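My spring walk-through for the rental, March edition

A few of you asked for the checklist I use on our little rental before the season starts, so I've typed it up with my comments left in (sorry, they ramble). I do the whole thing in one afternoon with coffee and a clipboard. Mark each line OK, FIX or ASK. I use ASK more than I'd like.

1. Smoke and CO alarms
Press every test button, even on the one you need the ladder for. Check the date on the back while you're up there. The hallway one was past its ten years, so it got swapped. FIX, done same day.

2. Water heater
Setting at 120, no drips at the relief valve, nothing stored up against it. I found two paint cans and a beach chair in there. Now OK.

3. Kitchen
Handles tight on every pan, no melted edges on the spatulas, no chips in the bowls. Anything doubtful goes out. Look under the sink with a flashlight and feel the shutoff valves for damp. I also pull the stove out and look behind it, and oh boy, the crumbs. OK except the left cabinet hinge, which is hanging on by one screw. 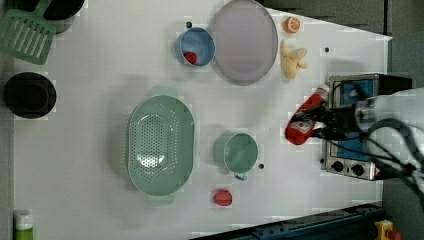 4. Outlets and cords
Push the test button on every GFCI and make sure it resets. The one by the bathroom mirror tripped fine and then wouldn't come back on, so I called Jalen Tillman, who did our panel a few years ago. He can come by after 4 p.m. next week. ASK. No extension cords under rugs, please! I took one out of the den and I'm pretty sure I'm the one who put it there.

5. Fire extinguisher
Needle in the green, pin in, tag readable. Ours hangs by the back door and I moved it up a bit so it isn't hidden behind the coats. OK.

6. Dryer
Take the hose off and clean it all the way to the outside flap. Cost me nothing but a sneezing fit. The guy at Niazi Hardware talked me into a rigid duct instead of the floppy foil kind, $30 with the clamps, and it went on easier than I expected.

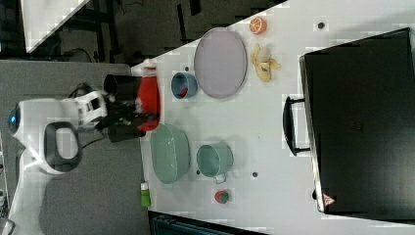
The outside flap was sticking too, so give yours a wiggle. If it doesn't swing shut on its own you'll get birds, and we did get birds, two years running.

7. Stairs and railings
Lean on the railing like a grown adult who's had a long drive. The deck steps wobble on the third tread. Tandell quoted me $690 to redo the whole set and $174 for just the bad tread and its brackets, and I went with the second one. FIX.

8. Windows and doors
Every bedroom window has to open without a fight. The back bedroom was painted shut (my brother-in-law, bless him). Ran a putty knife around it, OK now.

Still to do: hinge, GFCI, deck tread, new batteries for the porch flashlight.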